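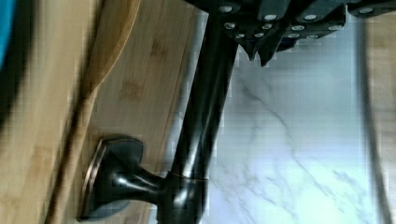 A black metal rod with a glossy, dark oil-rubbed finish.

About Siltalix

Siltalix is a residential cooking and home skills school located on the second floor of the former Flutetti dry goods building. The school offers instruction to adults who wish to manage a household kitchen with confidence, including those who are living on their own for the first time, those returning to cooking after illness, and those who have recently taken on the care of a relative.

Our History

The school began as an evening class held in a church hall with two portable burners and a single sink. Demand for places soon exceeded what the hall could hold, and the class moved to its present address, where the former stockroom was converted into a teaching kitchen. The original evening class is still offered on Tuesday and remains open to residents of the Ernari neighborhood at a reduced fee.

Our Programs

The Foundation Course runs for seven weeks and covers meal planning, safe food storage, knife handling, and the preparation of everyday dishes. Students may then enroll in the Household Course, which addresses budgeting, reading food labels, cooking for special diets, and the care of kitchen equipment. Class size is limited to six students so that each person receives individual attention at the counter.

Short courses in bread, preserves, and soups are scheduled according to the season. Enrollment for the spring term opens in January. Returning students are given priority until the end of that month, after which any remaining places are offered to the general public.

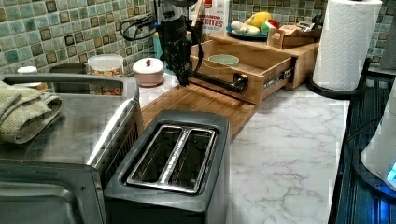 Bamboo cutting board and drawer unit on the counter, with toy foods on a teal plate.

The Abdelaziz Library

The school maintains a reading room of cookbooks, household manuals, and handwritten recipe collections donated by local families. The collection is known as the Abdelaziz Library, after the family whose gift made up its first shelves. Enrolled students may borrow two books at a time. Handwritten materials may be read on site but do not circulate, and copies of individual recipes can be requested at the front desk.

Fees and Assistance

Course fees include all ingredients and the use of aprons and equipment. Students who are unable to pay the full fee may apply for assistance when they enroll. Applications are treated in confidence and do not affect the offer of a place.

Visiting the School

Prospective students are welcome to visit during office hours. An elevator is available from the side entrance, and adjustable counters can be reserved in advance. Questions about enrollment, dietary needs, or access should be directed to the school office in person or by telephone.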